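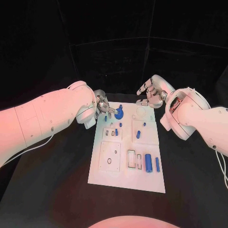
Why do we still show the robot a task by hand, when we could write a program for it? A program must know every position before it starts, and our parts are never placed twice in exactly the same way. A person corrects the movement without thinking, and the recording keeps these corrections.

Peg board, teaching by remote control

This page belongs to the Nuneck project, where we teach two-armed robots small assembly work. The operator wears gloves and moves his own arms, and the robot follows. The picture shows the task board with its blue pegs and cylinders, the left hand down at the round knob and the right hand waiting open above the other side.

We have recorded more than 300 demonstrations on this kind of board, and we would like to reach 1,000. Most of them were made by Cheng-en Su, who is the most patient of us. A new operator needs 9 or 10 tries before the fingers go where he wants - the thumb is the hardest, as the glove and the robot do not bend in the same place.

The thin pins are more difficult than the thick cylinders. With a cylinder you can be a little wrong and still feel your way into the hole. With a pin you must look from two sides, and the operator has only the view from the head. Tomás Mac Carthaigh proposed to go slower in the last two centimeters, and since October we all do it so.

Recordings where a part is dropped are also kept, with a note. We will add more pictures when the next board is ready.

Contact: Nuneck project, Plondico | © Plondico, all rights reserved | Back to top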